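FOR IMMEDIATE RELEASE

Rullby Robotics Club Opens Its Workshop to the Public This July

Students to show Jivusia, their home-chores robotics project, at the Pestar Community Hall

RULLBY — I've been the faculty advisor of the Rullby Robotics Club for long enough to know that our press releases usually get read by parents and by the one person at the paper who has to. So hello to all of you! We have news this time, and I'm pretty excited about it.

This July our club will hold its first open workshop at the Pestar Community Hall. We'll be there from 10 a.m. to 4 p.m., the doors will be open, and anyone who wants to see what our students have been building since the fall is welcome to walk in and try it. Admission is free. We have room for 200 visitors over the course of the day, so please sign up ahead of time at the school office or the front desk at the hall.

The project is called Jivusia. The students picked the name after a very long vote (I stayed out of it), and the idea behind it is simple enough. They wanted a robot to learn small jobs around the house, the boring ones you do without thinking — putting a cup back on a shelf, folding a washcloth, picking up the soap. In past years we built machines for competitions, and those were fun, but they mostly threw balls or pushed blocks across a line. This group wanted to work with things you'd find next to a sink.

To teach the robot, the students do each job themselves with a hand-held gripper while a camera on the tool records what happens. Then they do it again. And again! A good practice set for one job is 50 recordings, and the club has set itself a goal of 128 for the soap job because it has been giving everybody so much trouble.

Soap is a mean little object, if you ask me. It's rounded, it's smooth, and a dish with walls leaves you very little to grab. The students have been arguing all spring about whether to come at the bar from above or from the side, how wide to open the fingers, and when to slow down. I've heard more debate about a bar of soap this year than I ever expected to hear in my teaching career.

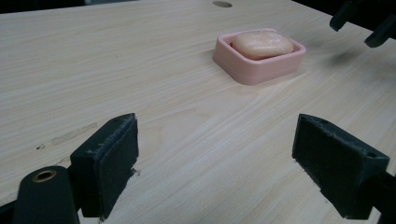 Open gripper fingers on the tabletop, with the soap in its pink dish farther back. Photo: Rullby Robotics Club

We have 60 students in the club this year, which is our biggest group yet, and they've split themselves into teams. One team builds and repairs the grippers. Another plans the jobs and writes the instruction cards. The third goes through the recordings and throws out the bad ones, and they are tough graders, let me tell you. I had a whole afternoon of mine rejected for moving too fast.

The software side runs on a program the students wrote and named Cai. It sorts the recordings by job and lets the team tag the ones that need a second look. Cai has crashed on us plenty, usually right before dinner, and the students have gotten very good at fixing it with a slice of pizza in one hand.

At the open workshop, visitors can pick up a gripper and try the jobs for themselves. Younger kids are welcome with an adult. We'll have a beginner table with sponges and plastic cups, and a harder table with soap and spoons. Students will be on hand to coach you, and they'll play your recording back so you can see how it looks from the tool's side. At 1 p.m. the programming team will give a short talk on how Cai works, with time for questions after.

We're also looking for household things to practice with. If you have spare soap dishes, toothbrush holders, mugs, or small bowls that you don't need back, please bring them along. Odd shapes are great. Glass is fine for display but we won't be using it with the grippers.

New members can sign up at the hall that day, too. You don't need any experience with robots or programming. Several of our strongest builders joined us from the art room and the kitchen class, and one team captain came in only to borrow a screwdriver.

Reporters and photographers are invited to come at 9 a.m., an hour before the doors open, when the tables will be set up and the students will be free to talk. Please let the school office know if you plan to attend.

About the Rullby Robotics Club

The Rullby Robotics Club is an after-school program open to all high school students in Rullby. Members design, build, and program their own projects and meet in the school workshop during the school year.

Media contact: Faculty Advisor, Rullby Robotics Club, care of the school office

###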